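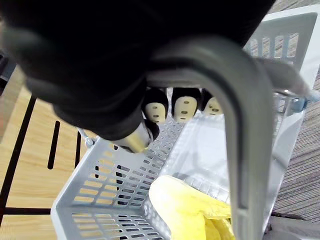
Basket instead of a cart to cut the grocery bill

Search this forum Enter keywords

Posted in April by porchlight_ks

We're a household of four and our grocery spending has gotten away from us. Last month it was $341 over what we had planned. I went through the receipts and there wasn't any single big thing. It was crackers, a second kind of cheese, the good orange juice, a plant.

My idea is to stop using a cart at the Weidemann on our side of town and only use a hand basket. If it doesn't fit or I can't carry it, I don't buy it. I'd go more often and get less each time. I walk past the store on my way home anyway.

Has anybody here done this for more than a couple of weeks? I'd like to hear if the total for the month went down, or just the total for each trip.

mudroom

I did it for one winter. Each trip was cheaper and the month came out the same. I was in the store four times a week and every time I went in I bought something I hadn't planned on. A small thing, but four times a week.

What worked for me was going once every 10 days with a list and a cart.

tallgrass77

It worked for us. We're two people, though, and no kids. The difference is that a basket gets heavy. By the time I had milk and potatoes in it I wanted to leave. With a cart I can wander all day.

I would leave the pop and the cat litter for a separate cart trip. You're not carrying litter home on foot.

porchlight_ks

Litter isn't a problem, we have a dog. Dog food comes by mail.

mudroom, were you using a list on the basket trips?

mudroom

No, and that may be the whole problem. I figured the basket would take care of it.

onionskin

I disagree with the basket idea for a family of four. You lose the big sizes. A 10 pound bag of flour or rice costs a lot less per pound than the small one, and you won't pick up the big one if you have to carry it around the store on your arm. Do the unit prices on what you eat most and see. For us it was rice, oats, oil, and chicken thighs. Those four things decide our bill and none of them are basket items.

tallgrass77

Oats are a basket item. They don't weigh anything.

onionskin

The big bag takes up the whole basket. That's the point I'm making.

hallcloset

I worked checkout at the Erotley store for a few years before it closed. I can tell you plenty of people with baskets spent as much as people with carts. Baskets are full of meat, cheese, coffee and vitamins. Carts are full of paper towels and cereal. Size doesn't tell you much about the total.

If you want a limit, use money. Bring cash and leave the card in the car. I know people are tired of hearing that one.

porchlight_ks

We did cash for a while when the kids were small and it did work. It fell apart when one of us would be short and the other had the envelope. I might try it again just for the after-work trips. Say $30 and that's it.

onionskin, fair point on rice. I could do one cart trip a month for the heavy stuff and baskets the rest of the time.

saltbox_annex

That's how we do it and we've kept it up for 2 years. One big trip at the start of the month to Drirkedetti for dry goods, oil, canned tomatoes, toilet paper. Then small trips for produce, milk, bread. The small trips have a list on the back of an envelope and I don't go in the middle aisles.

A few things from our experience:

Write down what's in the freezer. We were buying ground beef every week with five packages already in there.

Don't let the small trips happen right before supper. I go in the morning, before 8 if I can. I buy less and the lines are short.

If something's a good sale on a small trip, check that you have a place to put it. We had mustard for years.

mudroom

Drirkedetti is higher on canned goods than it used to be. I stopped going. The store brand at Weidemann is the same price now and closer.

saltbox_annex

Not on tomatoes. Everything else, maybe. I haven't compared in a while.

gravelroad

Different question, but does anyone bring their own basket? I have an old Balto with the folding handle and I like it better than the store ones, which dig into my arm. The guy at the door looked at it once and never again. I put things straight from the belt back into it and carry it to the car.

hallcloset

Some stores don't mind, some do. Ask at the service desk first. When I was working we'd want to see it was empty when you came up to pay, same as with a tote bag.

tallgrass77

I use a backpack on the way home but shop with the store basket. Heavy things at the bottom, eggs in my hand.

onionskin

I still think you should find out what you're throwing away before changing how you shop. When I started writing down what went in the trash, it was nearly all salad greens and leftover rice. I quit buying the tub of greens and now I get a cabbage. It keeps for weeks.

porchlight_ks

Cabbage won't go over here but I take the point. We throw out a lot of yogurt.

Going to try this for a month: one cart trip for the heavy stuff, basket and $30 for the others, list every time. I'll save the receipts and put the total in this thread.

mudroom

Write down how many times you go, too. That was the number I wish I'd kept.

Related threads
Freezer inventory on paper or on the phone
Is store brand coffee any good
Cabbage recipes for people who don't like cabbage
Warehouse membership for two people
Keeping potatoes without a basement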